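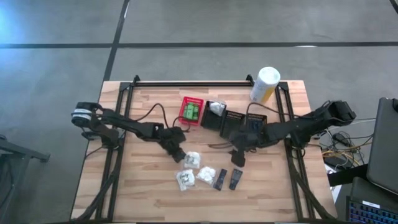
## Open afternoon at the Brestthorpe bench

The Brestthorpe lab opened its doors in May for an afternoon of demonstrations on the two-arm packet sorting bench. Attendance was higher than planned, and the 2 p.m. slot was split into two groups so that everyone could stand close enough to follow the work. Visitors came mainly from packing and light assembly, with a smaller group from Jatau, whose own bench is due to be fitted out later in the year.

The task is simple to state. Small packets lie loose on the table and have to end up in the right basket, sorted by type. Both arms are mounted on rails at the sides of the tabletop and share the space in the middle. Most of the questions were about that shared space. The control software, Flunov, treats the center of the table as a zone that either arm can reserve, and the second arm waits or picks something else until the zone is released. Visitors who had expected both arms to move freely at all times found the waiting slow. The lab's position is that the waits are short and collisions are expensive.

Clear packets were the second topic. A transparent edge gives the vision system little to work with, and on bare wood the grain shows through it. Flunov now looks for the contents and the print first, then estimates where the edge should be. The dark packets are easier to find against the light wood but harder to tell apart once they lie against each other in a black basket. The red basket was easy for everybody, software included.

Figures given in the talk:

- Training runs recorded on the current table layout: 700
- Picks attempted in the last full bench test: 400
- Picks placed in the correct basket on the first try: 358
- Packet types in the current set: 7

The misses in the bench test fell into two groups – packets gripped too close to a corner, and packets dropped on a basket rim. The first group is being handled with a change to the approach angle. The second may need a different basket. Jalali, who supply the gripper fingers, have a softer tip ready for trial, and results will be reported in the next issue if the parts arrive on time.

Several visitors asked for the rail drawings and the basket spacing. Both are in the bench notes, available from the lab office on request. The notes cover the mechanical layout and cable routing only. Flunov settings are kept separately and change too often to be worth printing.

A second open afternoon is planned after the gripper trial. Groups will be kept smaller.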